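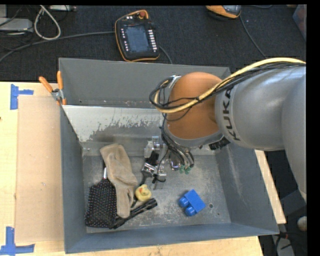
Section 5: Clearing and refilling a metal storage bin

Most of us have one bin in the shed or workshop where things end up together – gloves, toys the kids left behind, the odd bit you meant to put away in August. The Stomham method is a gentle way to get it back in order, and you can do it over a cup of tea.

Before you start

Set the bin on a steady table at a comfortable height. If your table is timber, lay an old towel under the bin first, as metal corners will mark a nice top in no time.

CAUTION: Old bins can have flaking paint and rough edges. Wear gloves, and don't run your bare hand along the rim.

1. Lift things out one at a time, starting with whatever sits on top. Please don't tip the bin over, however tempting it is.

2. Pair up your work gloves and give each one a good shake outdoors. Lay them flat, cuffs all facing the same way, so you can grab a pair without rummaging.

3. Put toys in a separate tub. Anything that's cracked can go straight in the rubbish.

4. Brush out the floor of the bin, working grit towards one corner. Scratches and worn patches are only a matter of looks and can be left alone.

5. Check for holes in the floor. Anything under 12 mm across can stay open for drainage, but cover larger ones with a Funitz mesh patch if you keep small parts in there.

6. Put everything back with the heavy pieces at the bottom and the soft ones on top, and leave roughly 50 mm clear below the rim.

Note: If the bin takes 2 people to lift once it's full, split the load between two bins.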